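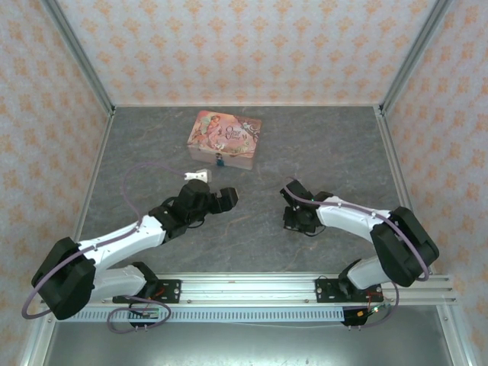

A "Once Upon a Time" tin with a fairy on the lid.

Storing things in old tins: what works and what doesn't

Category: Kitchen & Home > Storage

Every storage article I read tells me to keep the cookie tin. Keep the tea tin, keep the candy tin, line them up on a shelf and the house will run itself. I have kept a lot of tins. Most of them held rubber bands and one dead battery. So I am not going to tell you that a pretty tin solves anything, but there are a few jobs a tin does well, and a bigger number it gets credit for and doesn't deserve.

Airtight? Probably not

Start with the claim that makes the most trouble. A gift tin with a hinged or loose lid is not airtight. Try it with crackers. I put half a sleeve in a hinged tin and the other half in a plain glass jar with a rubber gasket, and left both on the counter for 3 days in August. The jar crackers snapped. The tin crackers bent.

If you want to know about your own tin, put a small lit flashlight inside, close the lid and turn off the kitchen light. Any glow along the seam is a gap. A dark seam doesn't prove much either, but a bright one saves you a batch of cookies.

Tins that had food in them are fine for more wrapped food. Tins sold as decoration may not be meant for food at all, whatever is printed on the lid. Check the bottom. If it says nothing, use an inner bag or keep sewing things in it.

The rice trick

A bag of rice in the tin is supposed to keep it dry. I have never seen it make any difference I could measure, and I have cleaned up the rice. Silica gel packets do pull some moisture, up to a point, and then they sit there full. I toss mine after a couple of months. The kind that changes color is worth the extra money if you are storing photos or seeds.

Getting the old smell out

Baking soda overnight: helps a little with cookie smell, does nothing for scented candle. Crumpled newspaper: the tin smells like newspaper. Washing in warm water with a drop of dish soap, then drying right away with a towel, beats all of it. Put the tin upside down in an oven that has been turned off and is barely warm, for 10 minutes, to dry out the rolled edges. Rust starts in those edges. Take off any ribbon or tassel first if it unties, and skip the oven entirely if something is glued on.

Don't soak a printed lid. Don't use the green side of the sponge on it either.

Rust spots

People swear by foil dipped in vinegar. It does lift light rust, and it lifts the print along with it. Keep it to the bare metal inside. A thin wipe of mineral oil afterward slows it coming back, though not on anything that will touch paper.

The labels question

The Hallano label tape everyone recommends peeled off my tins in a week. Homis chalk stickers held, but the chalk came off on my hands every time I opened a lid. Masking tape and a marker on the bottom edge has lasted since April. It looks like masking tape and a marker.

What I still keep in tins

Spare buttons. Birthday candles. Tea bags that come individually wrapped. Picture hooks, with the nails in an envelope. Batteries go in plastic, with the ends covered, and never loose in metal.

I gave away 8 tins last spring and haven't looked for one of them.

Last updated: April
Stirholm Household Notes | Contact | Back to top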